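Sorting baskets on a shared desk, labels or no labels?
Home & Desk > Small Storage

dmoura_63
Two wicker baskets, one white desk, and a household that can't tell a banana from a stapler. I vote for writing the labels straight on the desktop. 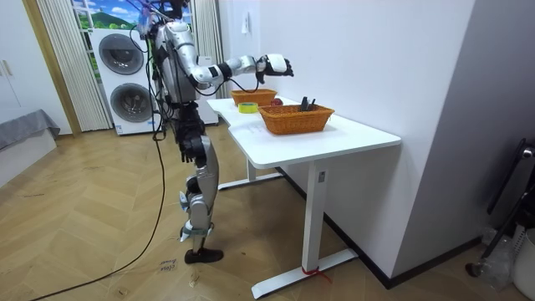
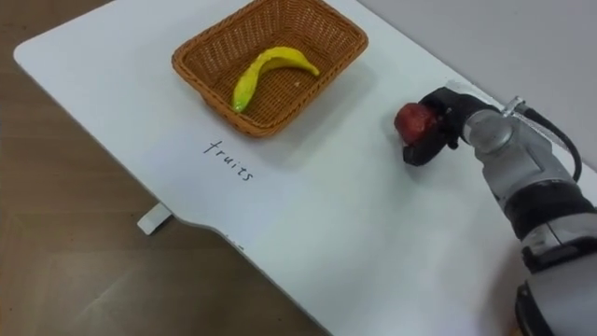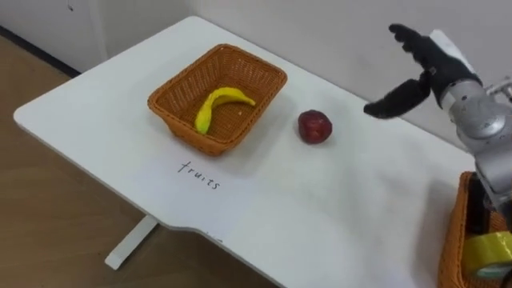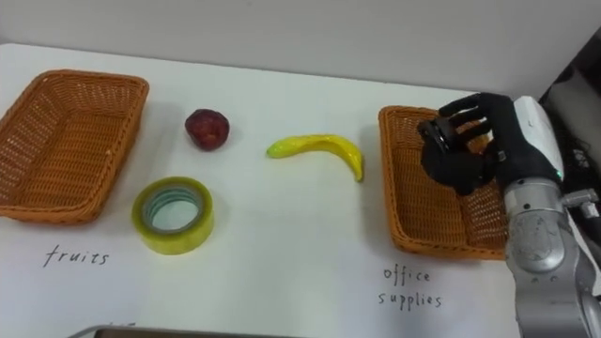

My wife says I've vandalized a desk. I say tape labels peel by August. Opinions?

Iolanda C.
Team wife. Get a card and some string like a civilized person.

totier10
Marker comes off a white top with rubbing alcohol. Usually.

Iolanda C.
"Usually" is how I lost a countertop.

bkozma
Skip labels. Fruit looks like fruit. Who is reading this?

dmoura_63
You haven't met my brother-in-law.

totier10
Put the tape in the other basket and I'll support the marker.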